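Ticket 3000 - Dudumau cell, bag station
Status: open
Opened by: Man-sik Oh, Monday, first shift

Hi Helton support, me again! The arm is still fussy about the soft blue bags. Out of 44 picks this morning, 21 went to the manual bin, so I'm back to doing zippers by hand (my thumbs remember this job, sadly). Grip force is at 30, same as Choo set it in January. I've attached three shots.
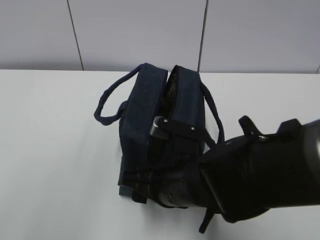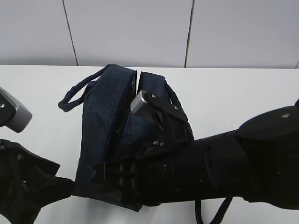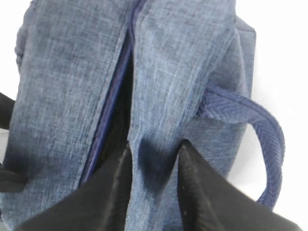

Blue bag with the gripper on it, station table. The last one is the wrist view, zipper partly open.

My guess is the handles, they flop wherever they like. Could you check the Dimden grip profile before you touch the force? Also, I used to just pack bags, and now I spend half the shift clearing faults and the other half writing to you (you're nice, but still). If I could get the reset login, I wouldn't have to go hunt down the line lead every single time. Thanks! I'm on until 3.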